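Ticket 262: Kitchen bench, second arm quote and what else we need to buy
Opened by: Kolbrún Frandsen
Queue: Equipment planning, Flonholm
Status: Open, waiting on purchasing

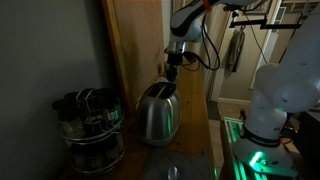

Attachment 1. Toaster station, counter side, both arms.

Hi all! Opening this because the March budget sheet has one line for the kitchen bench that just says "arm accessories" and I'm the one who wrote it, so I'd better say what I meant. The bench is going from a loaner setup to something we own, and I need to work out what to order now, what can wait, and what we can skip. Please add to the ticket instead of emailing me, I lose emails.

What we have: two arms at the counter, the green-lit platform alongside it, the parallel gripper you can see over the toaster, and a stack of cables I have opinions about (more below). The second arm is the one on loan from Cluvley, and they want to know if we're keeping it.

What's going wrong, or at least what keeps landing in my queue:

1. Cables. The loops coming off the wrist are my biggest worry for the bench. Twice now the toaster job has stopped partway down with a force warning, and both times I moved the slack by hand, restarted, and it ran fine. That smells like cable drag to me, but I haven't proved it. Cluvley sells a dress kit for 361 dollars per arm and I would love to not pay that twice.

2. Light. We run this counter pretty dim, and the toaster is shiny, so it picks up the green from the platform. The slot finder does great at lunchtime and gets flaky later on. I'd like a plain diffuse work light in the budget before anyone starts asking for a fancier camera.

3. Fingers. The stock ones are okay for bread and hopeless for bagels. Shih quoted a set of longer fingers at 95 dollars a pair, with soft pads included.

Update, 10:40 am
Tried the cheap fix first. Re-routed the wrist cables with hook-and-loop straps and left a bigger bend at the elbow. Ran the toaster job again and again through the morning and had one force warning, which is better but still one more than I want. Notes for whoever picks this up: the strap nearest the wrist slides if you don't double it over. I doubled it.

Update, 1:15 pm
Borrowed a desk lamp from the front office and pointed it at the ceiling. Slot finder stopped complaining right away. Then I turned the lamp off and it started complaining again, so I'm calling that one solved on paper. I still need a price on a real fixture. Does anybody know if we have a vendor for that or do I just go to the hardware store with my own card and beg for it back?

Reply from purchasing, 2:05 pm
Please don't use your own card. Send a part number and we'll put it on the Jallotico account. Also, is the second arm a purchase or a lease? The form needs one or the other.

Update, 2:30 pm
Right, the second arm. I went back and forth on this all week. Keeping it means the toaster and the spice rack can both be worked in one run (one arm handles bread, the other reaches for jars), and that was the whole reason we asked for the loan. But we haven't written the spice job yet! So buying today means paying for an arm to stand there while I write code. I asked Cluvley if they'd extend, and they'll do some 4 months at the current rate with the payments counted toward the price if we buy. I think we take that. Put down lease, please.

So my list as of now:

Order now: one pair of Shih fingers, one work light (part number coming), a bag of decent straps.
Hold: dress kit, one arm only, and only if the force warnings come back with the new routing.
Extend: second arm, lease, via Cluvley.
Skip: the camera upgrade. Sorry to whoever asked, I know you had your heart set on it.

One thing I forgot to budget for last time and would like in there this time is spare fingers. We crack pads, we always crack pads, and then the bench is down while a tiny box crawls through the mail. If there's room, make that two pairs from Shih.

Leaving the ticket open until I have the light part number. I'll rerun the toaster job tomorrow with the lamp on and the new cable routing and post the log under this one.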